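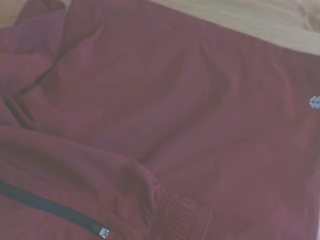 Item 3: maroon kit, crumpled

Flesum Athletics Club
Minutes of the kit meeting, Wednesday, 7:00 p.m., clubhouse back room

Present: Vimala Pinto (chair), Joris Prins (minutes), Nipon Prasertsri, Amnuay Phromma
Apologies: Vichien Intarasuk

1. Minutes of the last meeting
Agreed with one correction. The locker keys are held by Amnuay, not Nipon.

2. Matters arising
The dryer has been repaired and the bill of $75 paid. Nipon asked if the lint filter could be cleaned after each load. Agreed.
The second clothes rail has still not been collected from Usby. Joris to call them again.

3. Maroon warm-up kit
Amnuay reported on the sort-out of the maroon tops and pants. Too many pieces are going back on the shelves bunched up, and it takes a long time on meet mornings to tell a top from a pair of pants. The fabric slides, so tall stacks fall over.
Nipon suggested hanging everything. Vimala said there is no room for that until the second rail arrives, and the pants would still need a shelf. After some discussion it was agreed:
Tops to be zipped up and laid face down, sleeves folded in, then folded in half from the hem.
Pants to be folded leg on leg, then in three, with the waistband on the outside so the size label can be found.
Stacks to be no higher than the shelf lip.
Anything with a stuck zipper or a loose cuff goes in the mending bag and is not folded.
Amnuay will write this up on one sheet and tape it inside the closet door.

4. Mending
Vimala has a quote from Nilsuwan for replacement zippers. She thought it fair but wants to see one finished before sending the rest. Two tops to go first. Nipon asked whether cuffs could be done at the same time – Vimala to find out.

5. New order
Two prices have come in for next season's sets. Stomus quoted $497 including printing. The other supplier quoted $700 and would not hold the price past July. The budget is $500. Joris proposed accepting the Stomus quote, Amnuay seconded, all in favor. Sizes to be sent to Joris by the coaches before he places the order.

6. Washing
Vichien had sent a note asking that kit be washed inside out on cold and kept away from towels. Agreed. Nipon will change the notice above the machine.

7. Any other business
Lost property box is full. Unclaimed items to be put out on the bench at the next two practices and then donated.
Amnuay asked for a bigger folding table. Held over to the next meeting.

Meeting closed at 8:10 p.m.

Actions
Joris – call Usby about the rail, place the Stomus order
Amnuay – folding sheet, lost property
Vimala – two tops to Nilsuwan, ask about cuffs
Nipon – washing notice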